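Notebook, October, plate-handling cell for the Brundholm line

Back on the simulated bench this morning! The people on plates at Brundholm move 507 of them a shift by hand, so the plan is to hand the lifting to the arm and leave them the checking. 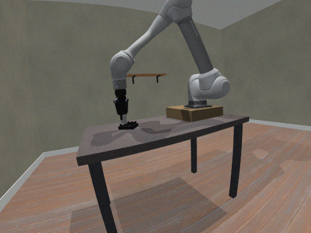 Gripper down at the plate, arm on its block.

Talked to the shift on the phone at 3 – they mostly wanted to know who gets called when it stops. Fair question. 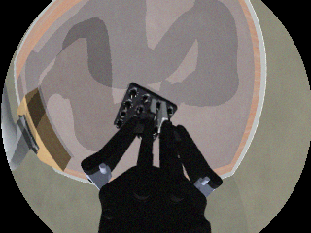

Who fixes a bad pick is still open, and I'd like it to be the operators themselves. They already know how a plate wants to be held. With it lying diagonally to the fingers like that, any of them would have an opinion on where to grab (I certainly do). Need a nudge button on the panel.

Breaks next. Cladenden wants them tied to tray changes and I don't love it.
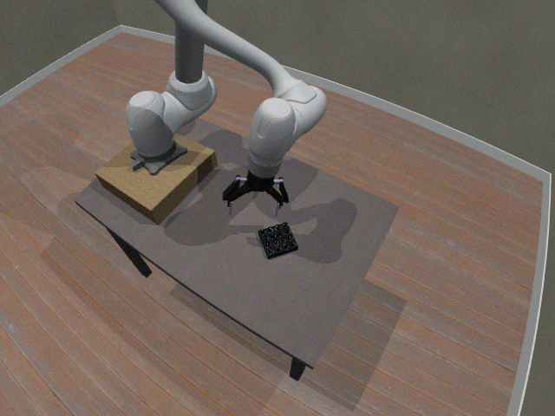 Bratu

Rest of the day went on the job sheet. Old one has 269 lines, nearly all lifting. Going to ask the shift to mark what they'd keep.
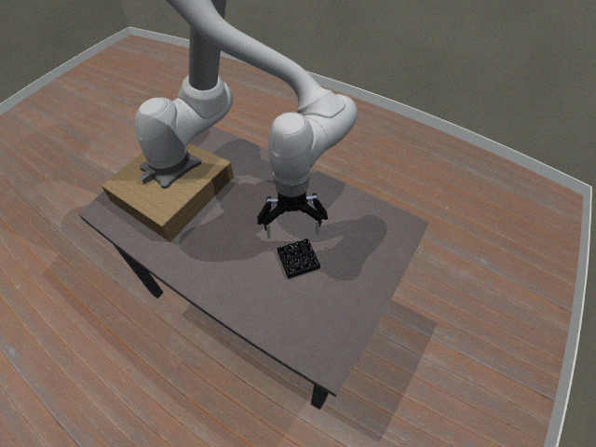 Open gripper, plate flat on the table.

To do: panel sketch, send sheet to Atton.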